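Housekeeping Skills 1 – session notes, beds and bedroom linens
Bolger Hall annex, Wednesday group
(tidied up from the whiteboard, sorry for the gaps)

Marks. Practical is worth 100. Bed making 50, folding 33, the rest is order of work and leaving the room right. Last term most people lost points on the rest, so read that part.

1. Before you touch the bed

Clear it first. Clothes, bags, towels, whatever is on there. Clothes go in one pile at the side or on a chair, dont bury them under the bedding. Shake out a sleeve before folding anything – pens, coins, hair ties.
Boxes stay against the wall, not in the walkway. If a box was there when you came in, it's there when you leave. Don't use it as a shelf.
Look under the bed. Every time.

2. Fitted sheet

Far corners first, at the headboard end. Tuck the seam right down under the mattress, then foot end, opposite corner to the one you just did. Pull from the sides, not the middle.
Fold lines from the cupboard will show for a while on cotton mixes. Smooth with a flat hand, center outward. Light creases OK. A long ridge across where somebody lies is not OK, lift the nearest side and re-tuck.
Wrong size sheet = it pops off the corner by morning. Check the label before you open it up. The Mumau sheets run small, we've moved them to the bottom shelf.

3. Headboards

Upholstered ones with stitched channels collect dust in the channels. Soft brush, top to bottom, BEFORE the clean sheet goes on. Wooden posts get a dry cloth, then a barely damp one if marked. No spray near fabric.
Leave a hand's width so the sheet corner isn't jammed. Do not drag the bed by the headboard.

4. Folding soft things on the bed

Small throws, fleecy cloths, anything that slumps. Flat on the sheet, long edges together, press lightly, then in half, then half again. Fuzzy edges never line up perfectly so match the folds and let the edge do what it wants. Folded side faces the door.
Dark cloths shed on pale sheets. Fold them near the head end, then lift – dont slide – and go over the spot with the lint roller after.
Plaid shirts: button the top and the third button, use the checks to keep your fold straight. Easiest thing to fold in the whole course once you see it.
Whites separate from colors, even when it's only going back on a shelf.

5. Order of work (asked every year)

Clear – dust – sheet – fold – put away – floor. You get some 10 minutes per bed in the practical. The Histbridge house rules have floor before folding, ignore that for this class, their rooms are carpeted.

For next time: bring one fitted sheet from home, any size, and one thing you hate folding. We'll meet in the Wodavbridge room upstairs, same time. Duvet covers after that, read the handout frist please. 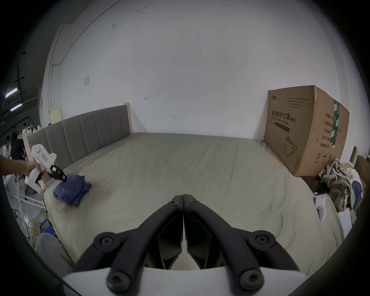
Anyone who missed the towels session, copy it from someone before the practical, I wont be repeating it. Lint rollers are in the second drawer and need to go back there.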